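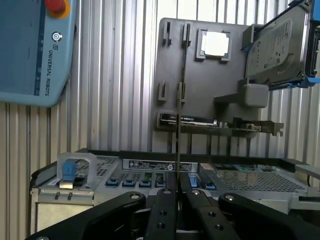 By Kazue Nishimura
Mon 22 March

What's hiding inside a big computer? Lots of parts, and every one has a job!

Start with the processor, or CPU. It's a flat square with a shiny silver lid, and it does the computer's thinking. It adds, compares and sorts, millions of times faster than you can blink! The lid spreads out the heat, so the chip can keep cool while it works.

Next comes the hard disk drive. It remembers things even when the power is off – your games, your drawings, all of it. A drive can sit in a plastic holder called a caddy, so it slides in and out like a drawer.

An expansion card gives a computer extra skills. It plugs into a long, thin slot on the motherboard, the big green board where all the parts meet and swap messages. 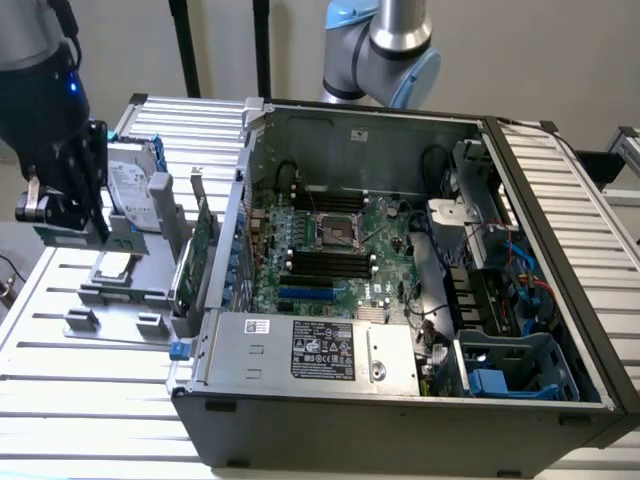 An open computer lying on its side. Can you spot the empty square where a CPU goes?

Did you find the big silver box too? It's the power supply, and it turns electricity from the wall into the kind computer parts can use. The long black slots are for memory, where a computer keeps whatever it's busy with right now.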